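Handout 5: Small parts and how we store them
Course in household repair, Plidallow. Teacher: Hannelore Weidemann

Please read this before you come. We work 60 minutes, and each pair brings one lock that can be opened. 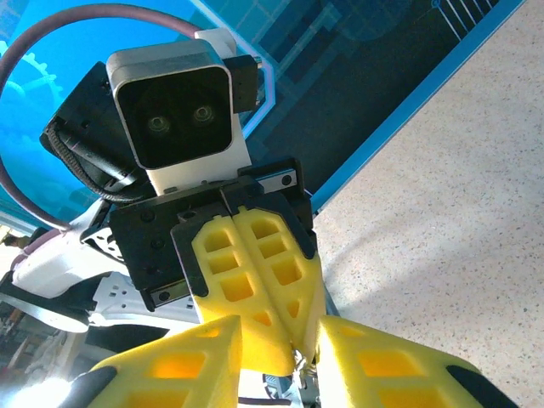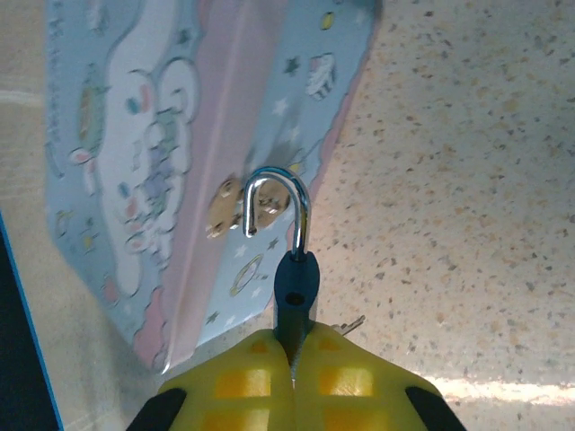
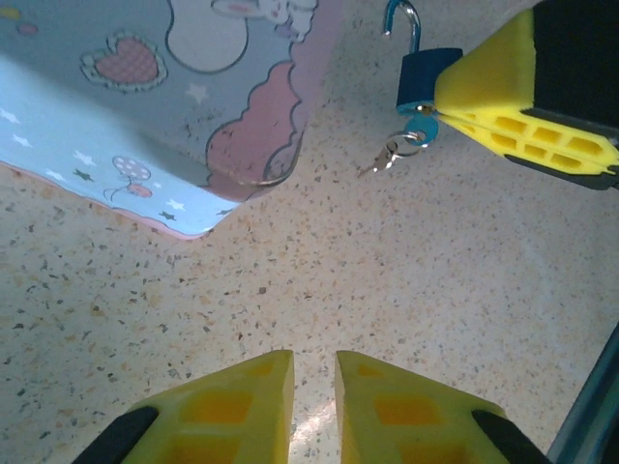

A padlock has few parts, but the learner should know their names before the work begins. The body holds the mechanism. The shackle is the bent bar on top, and one of its legs is longer than the other. When the lock is open, as with the dark blue one in the second picture, the short leg hangs free and you can look at its end. Clean it with a dry cloth. Do not use kitchen oil.

Write in your notebook:
- the name of each part
- where you keep the key

Questions go to Lieselotte Schwerdtfeger before the January lesson.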